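Questions about the Virkis arm build

What is Virkis?
A two-finger robot arm being put together in the shared workshop at Tuvuvell. It picks up small metal parts and puts them down somewhere else. The control software is called Flullisico and was written for this build. Both are still changing, so expect this page to be out of date in places.

Why cover the work surface in grey fabric?
Bare metal parts slid on the old top and the shine confused the camera. A matt grey cloth fixed both. It picks up lint, so go over it with a roller before a session.

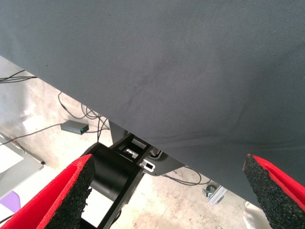
Pull the cloth tight before clamping it. A wrinkle under a thin part is enough to make the fingers close too high.

What are the grip pads made of?
Rough black foam or rubber pad, glued to the inner face of each red finger. Smooth pads let gears slip out sideways. The edges do crumble, and a pad gets replaced after 2,000 grips or when a corner lifts.

What does it practise on?
Mostly spur gears, laid flat on the cloth. They are easy to find second-hand and the teeth give the pads something to bite on. Start with one gear at a time. 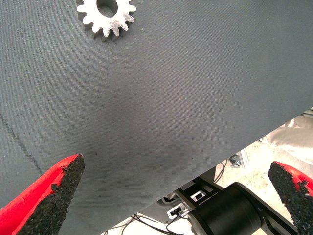
How much did it cost?
The parts came to 700 euros, not counting the motors, which were bought used from Kazlauskienė.

How long did it take?
It took 9 weekends to get the arm moving, then 2 more for the cabling.

Something has stopped responding. What should I check?
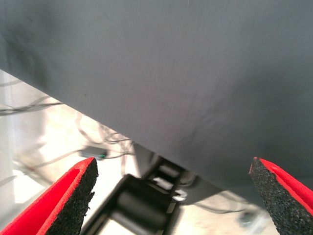
Power comes first, then the cables, then Flullisico. Most faults so far have been a plug worked half out by the arm moving. Look down at the floor under the edge of the work surface, where the small black box sits among the cables. If its green light is on, leave the box alone and follow each lead back to the arm. Switch off before pushing any plug home.

Can I come and see it?
Yes, Wednesday evenings.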